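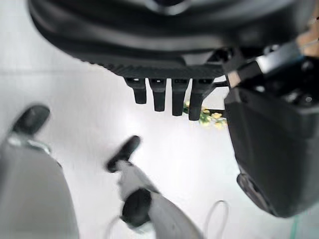
My grandmother kept her recipes in a biscuit tin, and when the tin came to me last August I had big plans for it. I was going to type everything up over one rainy weekend and send copies to all the cousins. It is now October and I have typed up 13 cards, and I'm feeling pretty good about that, to be frank!

The trouble is that she didn't write recipes the way you and I would. She wrote reminders to herself. One card says "flour, the blue cup, then until it feels right" and that is the entire bread recipe. My aunt Suha (Suha Obeidat, for the cousins who know four other Suhas) swears the blue cup held less than a regular cup, and Omar says more, and the blue cup itself got broken years ago in a move. So I've been baking the same loaf again and again with different amounts, and writing down the weight each time, and my neighbors have been very gracious about eating the results.

Then there are the cards that aren't recipes at all. I found a bus timetable, a list of who gave what at somebody's wedding, and a lovely note about a pair of shoes she decided not to buy. I typed those up too – I couldn't leave them out.
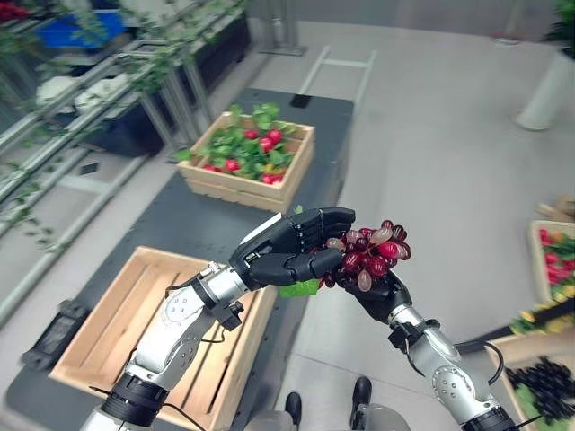 The one I'm stuck on now is her grape molasses. She made it every fall in a pot so wide it covered two burners, and I remember the smell better than I remember the taste, sort of dark and toasty, with the windows all steamed up. The card gives the grapes and the hours but says nothing about the heat, and my first try went from syrup to tar while I was on the phone with Bilal. The second was thin but very nice on yogurt.

If anyone in the family remembers whether she put a lid on the pot, please write to me. Hiba thinks she did for the first hour only, and I'd love to hear from somebody else before I buy more grapes.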